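Notebook — soft goods folding, May, started 9:30

Moved off the table today and onto the big sectional, the one with the gray seats and the mustard back. What a difference! The seat fabric has enough grip that a sleeve stays where you put it, and red on gray is so easy to read that I stopped squinting at my own hems. Rosine Lacroix has been telling me to try it since the Bodin towels, and she was right.

Fold of the day is the one I'm calling the Vedau fold: sides in to the middle, sleeves back on themselves, then bottom to top in two goes. On the red T-shirt it gives a nice flat block, a bit soft at the corners.
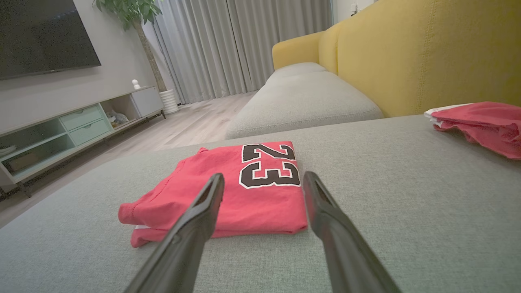
The number is what I'm most pleased with. If you start with the shirt turned the right way, the 23 ends up on the top face and you can find the shirt in a stack without lifting anything. It still wants to slide toward the fold, so next time I'll shift the first side fold over by 2 cm and see if both digits clear it. Stiff print doesn't bend like the cotton does — it pushes back, and you can feel it pushing.

Vicente Painemal wants times. Best so far is 14 seconds from flat, and the slow ones run to 30, nearly all of it lost on sleeves. I'd like a decent pile of tries before I trust either number (he says 1,000, I say we'll see how my back feels).

Jersey and shorts are the harder pair. All that white banding and trim on the jersey makes it tricky to tell a seam from a stripe when it's crumpled, so I've started looking for the collar first and working down from there. 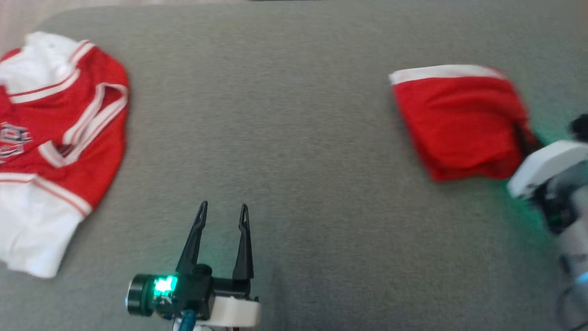 Shorts are a joy by comparison. Find the white waistband, leg over leg, fold up once, finished. I'd put them first in any set, as a warm-up.

To do:
— write out the jersey steps for the Clellumberg people, collar first
— ask Kallex if they have the same shirt in a larger size
— try the fold with the print face down, to compare
— lint roller!! the gray seats show everything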